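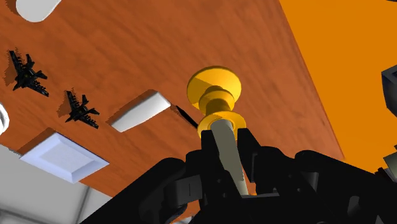
2018-05-14

I have been sorting out my father's papers since February and I have reached the stage where I keep things for no good reason. Last night it was a receipt for a secondhand bicycle. It was made out in pencil, the shop was called Azevedo, and the price was 35. I don't know 35 of what. I put it back in the folder.

The folders are the problem. My father filed by year and then, within the year, by the size of the paper. Small receipts at the front, letters in the middle, anything legal at the back. It made sense to him and he could find a water bill in a minute. I can't. I spent two evenings looking for the deed to the plot in Ikinska and found it behind a calendar from a tire dealer.

Joaquim Bettencourt, who was his neighbor for 40 years, told me to throw out everything older than the house. I tried that for one box. The first thing in it was a letter from my grandmother about a hen that had stopped laying, so that was the end of that rule.

What I do now is slower. I take one year at a time and make four piles on the floor: keep, scan, ask my sister, recycle. The ask my sister pile is the biggest. She lives in Sanerholm and I send her pictures of things in the evening, and she answers in the morning, mostly with the word no. Twice she has said yes. One was a school report of hers and the other was the warranty for a washing machine we both remember walking across the laundry room by itself.

The scanning goes better than I thought it would. Martim Frade lent me his scanner, an older flat one that hums, and I get through a year in two sittings if there aren't too many staples. I have 1364 pages done. I name each file with the year and one word, so there are a lot of files called "tax" and one called "hen".

A few things I would do differently. I would take the staples out first, all of them, before turning the scanner on. I would not read the letters while scanning. I would also write on the outside of each box what is in it, including the finished ones, having now opened the same box of canceled checks three times.

There is one notebook I haven't decided on. It is his mileage log for the old car, every fill-up, the odometer reading and the name of the town. The last line says 3841 and Prulten, so he must have been around the dial again by then. He didn't have any family in Prulten that I know of – neither does my sister have an idea why he would have gone. Joaquim thinks it was for a part for the pump.

The notebook is on the kitchen shelf for now. Next up are the boxes from the garage, and those have mice in them or did at some point, so I'm buying gloves first.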